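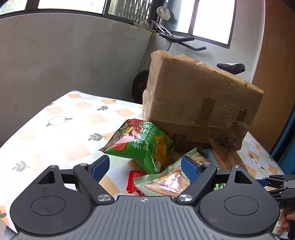

Skondance hand gripper, fingers open, reaching for a bag of corn chips

Equipment > Packing > Teaching tools

Skondance hand gripper pair

I packed snack boxes by hand for years before I moved over to the equipment side at Sterkirdale, so I have opinions about this one! Skondance is a pair of grippers you hold yourself, one in each hand. You squeeze, the fingers close, and you do your ordinary job with them while the cameras record how you did it. Those recordings then go to train the Tang packing arms, which use the same fingers. No typing, no dragging a robot arm from point to point, no programmer standing behind you asking what you did with your thumb.

We make our sets up in pairs for a simple reason: packing a mixed snack box is two-handed work. One hand is going in while the other is already picking up the next thing. If you only teach one hand you get a slow arm that puts everything down before it can start again (we tried, it was painful to watch).

The part I'm fondest of is the finger pads. They're blue, they're textured, and they're what makes the thing usable on snacks. A puffed-up chip bag is mostly air and slides away if you poke at it. Flat little packets lie tight against the table. Foil creases wherever you grab it and then hangs at a new angle. People who've packed for a while handle all of this without thinking, and that's the stuff I could never have written down for anybody. I tried once, for a training binder, and gave up after a page. 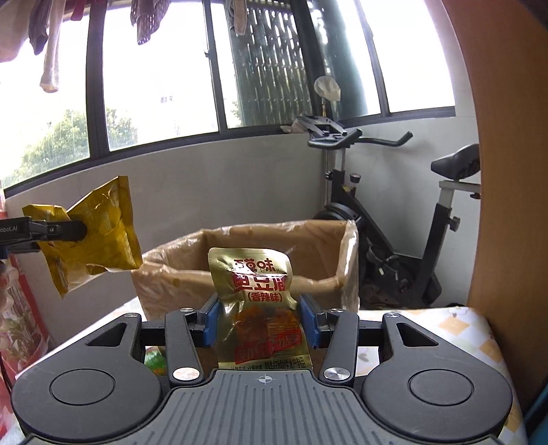 Both hands busy: a foil packet upright in the blue pads, a crumpled bag in the other gripper, and the lined box open behind them

Boxes with a plastic liner deserve a word of their own. The liner folds over the rim and loves to get dragged in with whatever you're dropping, so teach that part slowly. My advice is to go in high and straight and let go early. Vary where you put the box too, and the bags. If everything always starts in the same spot, the arm learns the spot.

What it changed at Potevcombe

The first site to run a full set was our packing room at Potevcombe, starting in October, and I was there for most of it. I'll tell you how it went, the grumpy bits included.

The first week, people didn't like it. The grippers are slower than fingers, your wrists notice, and there was a fair amount of "so I'm training the thing that gets my job." I don't think that's a silly worry and I won't wave it away on a sales page. What was agreed there, in writing, before anybody picked up a gripper, was that nobody's hours would go down on account of the arms, and that recording time was paid at a higher rate. If you're buying a set, please sort that out first. I mean it.

It took 6 weeks to get to 1000 good recordings, and the first 100 we mostly threw out while people got used to the squeeze. After that the arms took over the plain repeat boxes. The gift boxes, the odd sizes and anything crushed or leaking stayed with people. There's more checking in the day now and a lot less reaching, and my old shoulder is jealous. There's also more standing around when an arm stops, which some folks enjoy and some can't stand. Two of the packers now do most of the teaching when a new product comes in, and they're much better at it than I am.

One thing I'd do differently: shorter sessions. We ran them too long at the start, and you can tell from the recordings, everyone gets sloppy and starts flinging packets.

What you get

2 hand grippers, left and right
Cameras and cables for both
Spare finger pads (you'll want them, foil edges are rough on the surface)
A day with one of us at your own table, using your own products

You'll need a table, decent light and whatever you normally pack. A patterned cloth on the table is fine, we've had no trouble with them. Clean the pads with a damp cloth and leave the screws on the arms alone unless a finger starts to wobble, then call us before you tighten anything.

Sets are built to order at Sterkirdale. Page updated Jul 7, 2022.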